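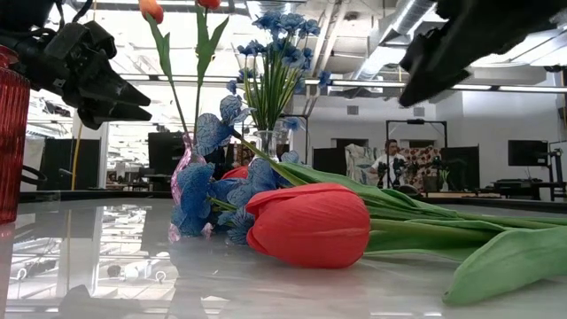

Notes on arranging artificial stems in narrow-neck vases. Posting these as a thread, mostly so I stop retyping them in replies. 1/14

Start with the vase opening. Measure the inside of the neck, not the lip. Ribbed glass is often thicker than it looks, and the inside diameter is the only number that matters once the stems go in. 2/14

A pink glass vase with a narrow neck will take one orchid stalk or two tulips. Three tulips will go in if forced, but the stems lock together at the neck and you lose all control of the angle. Use the tall red one for groups. 3/14

Lay everything flat before you place anything. I put the blue orchids to the left and a red tulip on its side next to them, bloom pointing at the orchids. You can judge scale this way without committing to a height. 4/14

Glossy white tabletops are useful for this. The reflection shows you the underside of the bloom, where the seams usually are. Turn the seam to the back now. It is harder to do once the leaves are caught in the neck. 5/14

Leaves. Artificial tulip leaves come out of the box pressed flat and curl wherever they were folded. Warm water for a minute, bend, hold until cool. Test one leaf first. Printed or coated leaves can lose color. 6/14

My stems are the Minovero long tulips, bought in April. Red and orange. The red reads darker indoors than it did on the listing. The orange is a closed bud and stays that way; the petals are molded and should not be pried open. 7/14

The orchids are Pendel. Blue, with darker veining and speckles. No real orchid I have grown looks like this, and I don't mind. They are top-heavy. On a bare stalk in a light vase they will go over if the table is bumped. 8/14

Ballast fixes that. Glass beads work in clear or translucent vases. In an opaque one use gravel. I weighed out 323 grams of Grakel beads for a narrow vase and it stopped rocking. Add them after the stem is in, a spoonful at a time, holding the stalk upright. 9/14

Height: the usual rule is one and a half to two times the vase. My tallest tulip is 56 cm from the cut end to the top of the bud, too long for the small vase. Either cut it or move it to the tall one. I moved it. Cutting is permanent and these were not cheap. 10/14

If you do cut, use wire cutters. The stem has a steel core and it will notch your good scissors. Take off 2 cm, put it back in, look, repeat. File the end if it will be touching glass. 11/14

On color: red vase plus red tulips is heavy. I keep the red tulips in the pink vase and put the blue stalk in the red one. The orange bud goes wherever the group looks too even. Someone asked about matching the flowers to the glass exactly. You can, but from across the room the bloom and the vase merge into one shape. 12/14

Cleaning. Dust with a soft makeup brush, petals outward. The veined petals hold dust along the printed lines and need it more often. Wipe the tabletop last. I do mine on Monday with a microfiber cloth, dry. Wet cloths leave streaks that show up under ceiling lights. 13/14

Storage: don't stand spare stems in a bucket, the leaves take a set. Lay them flat in a long box, blooms alternating left and right, tissue between layers. I use the Yadav under-bed box, which fits the tulips without bending. Orchid stalks go on top with nothing over them. 14/14

Addendum, as it has come up twice already: the beads do not need water. Water in a vase of artificial stems will rust the steel core where the end was cut, and the stain gets into the bottom of the glass. If you like the look of a filled vase, seal the cut end with clear nail polish, let it dry overnight, and change the water anyway.

Second addendum: the neck measurement for the pink vase is 2 cm inside. The red one I haven't measured. It takes everything I put in it.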